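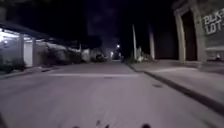
3. 집 앞 길은 밤에 한 번 더 봐 주세요

낮에는 멀쩡해 보이던 골목도 해가 지고 불이 켜지면 참 다르게 보인답니다. 저는 저녁 설거지를 마치고 아홉 시쯤 슬슬 나가서 대문 앞부터 모퉁이까지 한 바퀴 걷는데요, 이게 소화도 되고 청소 계획도 서고 여러모로 좋아요. 우선 배수구 뚜껑부터 들여다보세요. 낙엽이 한 겹만 덮여 있어도 비 오는 날 물이 금방 고이거든요. 맨손으로 걷어 내지 마시고 헌 고무장갑에 부엌 집게 하나면 충분합니다. 연석 밑에 쌓인 흙은 빳빳한 솔로 길을 따라 쓸어 모은 다음 쓰레받기에 담으세요. 배수구 쪽으로 쓸어 넣으면 절대 안 돼요!

4. 콘크리트 길은 마른 빗질 먼저

마음이 급하면 호스부터 잡게 되는데, 흙먼지에 물을 부으면 진흙이 되어서 일이 두 배로 늘어나요(제가 몇 년을 그렇게 했답니다). 마른 비로 먼저 쓸고, 얼룩이 남은 자리에만 물 한 양동이에 베이킹소다 200g을 풀어서 문질러 주세요. 십 분쯤 두었다가 맑은 물로 헹구면 됩니다.

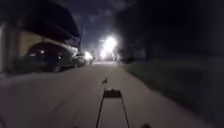

헹군 물이 옆 잔디로 넘어가지 않게 비로 살살 막아 가며 하시면 더 좋고요. 차가 세워져 있는 쪽은 물이 튀기 쉬우니 호스 대신 물뿌리개를 쓰세요. 잎 한두 장이야 그냥 두어도 그만이지만, 젖은 채로 며칠 눌려 있으면 갈색 물이 들어서 꽤 오래가더라고요. 이웃 라사 타모슈나이테 씨는 나갈 때마다 눈에 띄는 것만 집어서 주머니 속 종이봉투에 넣는다는데, 저도 9월부터 따라 하고 있어요. 다 쓴 솔은 흙을 탈탈 털어 그늘에 거꾸로 세워 말려 두세요. 솔을 바닥에 대고 세우면 털이 한쪽으로 누워 버려서 다음에 쓸 때 영 힘이 없답니다.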